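**Cahier d'atelier, 6 février 2021**

Évaluation du kit de simulation Drukeo, suite. Version d'essai installée sur le poste du fond, licence valable 30 jours. Je note au fil de l'eau, corrigez dans la marge si vous avez vu autre chose.

Rappel de ce qu'on nous vend : une bibliothèque de pièces domestiques (62 scènes d'après la plaquette), un moteur physique, un jeu de tâches toutes faites et un connecteur vers notre contrôleur. Le commercial parle d'un « transfert direct vers le robot réel ». J'ai demandé par écrit ce que recouvre « direct ». Réponse : un PDF de deux pages avec des flèches. J'ai relancé.

## Installation

Pénible. L'installeur réclame une version du pilote graphique que la documentation ne mentionne nulle part. Une fois le pilote changé, c'est notre visualiseur Tatara qui refuse de démarrer. J'ai remis l'ancien, puis le nouveau dans un environnement séparé. Matinée perdue. Les deux cohabitent maintenant, à condition de ne pas les lancer en même temps, ce qui enlève pas mal d'intérêt à la chose puisque l'idée était de comparer les trajectoires côte à côte.

Le script de lancement est dans `outils/drukeo/demarrer.sh`. Ne pas toucher aux variables en tête de fichier.

## Connecteur

Le bras virtuel se charge bien à partir de notre fichier de description. Les limites articulaires sont reprises correctement, sauf sur le poignet où le signe est inversé. Corrigé à la main. Il faudra refaire la correction à chaque import, le kit réécrit le fichier sans prévenir. Signalé au support, ticket ouvert, pas de nouvelles.

Fréquence de commande : réglable, mais le curseur de l'interface et la valeur du fichier de configuration ne sont pas liés. C'est le fichier qui gagne. J'ai passé un bon moment à bouger un curseur qui ne commande rien.

## Tâches toutes faites

Essayé la famille « salle de bains », la plus longue du catalogue et celle que le client de Hotwood voudrait voir en démonstration. La tâche de base : prendre un petit objet posé sur une surface haute, le déposer dans un récipient au sol.

Ce qui marche :

- la planification d'approche, propre, sans à-coups ;
- la détection de collision avec les gros volumes ;
- la remise à zéro de la scène, rapide et reproducible si on fixe la graine.

Ce qui ne marche pas, ou pas comme annoncé :

- les objets fins. Dès que les doigts se referment sur quelque chose d'étroit, l'objet vibre puis part sur le côté. J'ai augmenté le frottement jusqu'à des valeurs absurdes, il part quand même, un peu moins loin ;
- le blanc sur blanc. Notre segmentation confond les petits objets clairs avec leur support, et les réglages d'éclairage du kit n'y changent pas grand-chose. Il faut reconnaître que sur le vrai banc nous avons le même défaut ;
- le score de réussite. Drukeo compte une prise comme réussie dès que l'objet quitte son support. S'il retombe aussitôt, c'est toujours réussi. Les beaux pourcentages de la plaquette viennent sans doute de là. J'ai écrit notre propre critère (objet dans le récipient, immobile pendant 3 secondes) et les résultats s'effondrent.

Je laisse tourner le critère maison sur toute la famille cette nuit. Les journaux iront dans le dossier commun, sous-dossier `critere_strict`.

## Rendu

Les murs sont trop lisses et les ombres trop nettes à mon goût pour entraîner quoi que ce soit de sérieux en vision. Le sol est mieux soigné que le reste. Sur les porcelaines, les reflets bleutés et les ombrages en pavés donnent un air de jeu vidéo un peu ancien. Suffisant pour vérifier une géométrie ou montrer une trajectoire en réunion. Pour apprendre à un réseau à reconnaître une bougie blanche devant un mur gris, j'ai des doutes, et les variations de texture proposées sont facturées à part.
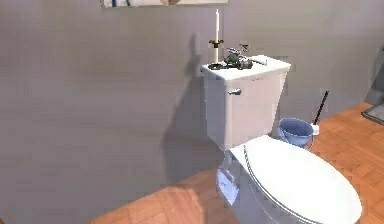

Peut-on se servir du kit sans acheter le module de textures ?

Tout ce qui touche au mouvement, aux collisions et au connecteur fonctionne avec la licence de base ; le module ne sert qu'à faire varier l'apparence des surfaces.

## Prix et comparaison

Le devis est arrivé. Deux formules : poste fixe ou licence flottante. La flottante oblige à garder une connexion permanente vers leur serveur, et le banc Stevens est volontairement hors réseau. Donc poste fixe, donc un seul utilisateur à la fois, donc on va se marcher dessus dès que la démonstration approchera.

En face, notre vieux simulateur bricolé est laid et ne connaît que 2 pièces, mais il est gratuit, le poignet tourne dans le bon sens et on sait où sont les bogues. Une bonne partie de ce que le kit apporte, c'est du mobilier. Je veux bien payer pour du mobilier, pas à ce tarif.

## À faire

- [ ] Relancer Drukeo sur le signe du poignet et sur la définition de « réussite ». Par écrit.
- [ ] Rejouer sur le banc Stevens la trajectoire d'approche exportée, à vitesse réduite, pince vide.
- [ ] Essayer un autre modèle de contact pour les objets fins (il y en a un caché dans les options avancées, non documenté).
- [ ] Demander à Hotwood s'ils tiennent vraiment à la salle de bains ou si une cuisine leur irait.
- [x] Sauvegarder l'ancien pilote.

Avis provisoire : ne pas signer avant la fin de l'essai. Ils promettent une nouvelle version du moteur de contact pour août. Si elle existe en août, on la regardera en août. D'ici là, merci de ne pas reprendre les chiffres de la plaquette dans nos présentations.

Ajout du soir : le support a répondu pour le poignet. Ils proposent d'inverser le signe dans notre contrôleur. Refusé.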